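Drultwood Altarpiece

The Drultwood Altarpiece is a painted wooden triptych by Edeltraud Heitmann, made for the chapel at Grevitz and now in the town museum there. 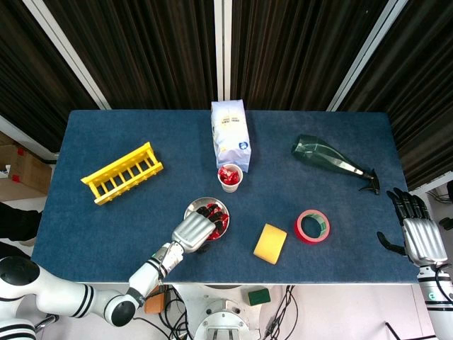 Oil and tempera on limewood. Centre panel 218 cm high, wings slightly shorter. Subject is the raising of Lazarus, with the two sisters kneeling at left and a crowd at the mouth of the tomb. Heitmann was past 60 when she took the job and it is her last large work.

Wings show Jonah and the whale (left) and Daniel among the lions (right). Outer faces in grey only - a plain Annunciation, badly rubbed near the hinges.

History
Ordered by the Eder family, who paid in 3 instalments. The contract survives, minus its last page. It asks for "good blue" in the robe of Christ and gives the painter 15 months. She took longer. Delivered one September, year disputed.

The chapel roof leaked and the left wing suffered most. Later overpaint on the whale was taken off when the panels were cleaned, and a small boat came to light underneath.

Attribution
Rahel Imhof gives the crowd to an assistant, pointing to the stiff hands and the repeated faces. Others see one hand thoughout. The underdrawing is the same in all the panels, wich doesn't settle it.

See also: Grevitz chapel; Lazarus in art; Winged altarpieces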